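Visit to the Sidach test hall, April 2026

Sidach opened its gripper test hall to visitors for one afternoon, and I went mostly to hear how they write their rules. The tour took 60 minutes and started at the simulation desks, where every new task is run before a real arm gets to try it.

Lucía Garrido runs that group. Their house rule is 260 clean simulated runs per task, with the wood grain and the lighting changed between runs. A run with a contact fault sends the count back to zero. The log for the current job, a wood handling task for Lawal, stood at 3,474 runs in total – most of them from before the rule was tightened last August.

The wrist view was up on the desk screen, with both fingers open in front of two wooden surfaces and a dark seam running between them. 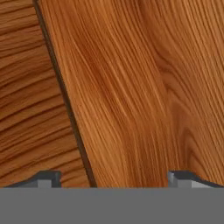

Who is allowed to change the grip force limit once a task has been approved?

Only the person who signed the approval, and the task then goes through the full set of simulated runs again.

Next came the cells. Each one has a printed card at the gate with the speed limit, the force limit and the name of the person responsible. Two of the cards were out of date, and Garrido took them down while we stood there. The fence layout comes from Clillance, and I would have liked more time on it.

Coffee was in the front office. Parking is on the Stususham side, and the gate closes early.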